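The craft table is finally a craft table again!

I have been promising myself this since January, and last night I put on a record, made a pot of tea and got going. Out went the ribbon ends, the dried-up glue and 26 back issues of a knitting newsletter (sorry, Birthe, I did read them all). Then I scrubbed. A few of the gray scuffs won't budge and I've decided I like them – a table should look as if somebody uses it.

The best part is the wire cube against the wall. I've wanted one of these for years, the black mesh kind with a pale wooden floor, and I'm leaving it bare for a few days while I dream about what goes in it. Yarn? Paper? All my little jars?

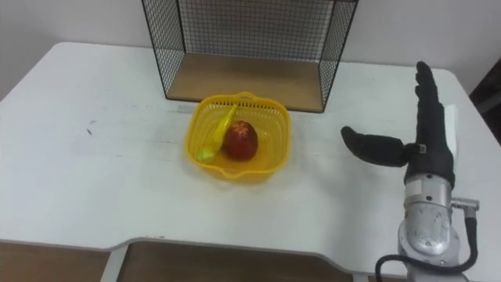 How do you keep a wire cube from turning into a junk pile? Give it one kind of thing only, and hang anything small on the mesh with hooks so the floor stays clear.

The yellow basket stays out front because it makes me happy every time I walk in. It's light, it wipes clean, and I can carry it off to the kitchen table when I want to sketch some fruit. I've already done three pages of bananas and they are getting better, I swear!

Next up is the closet, with roughly 40 balls of yarn in it. Zamfira has offered to come over and help me sort by color, and I'm ridiculously excited about it – she owns a label maker.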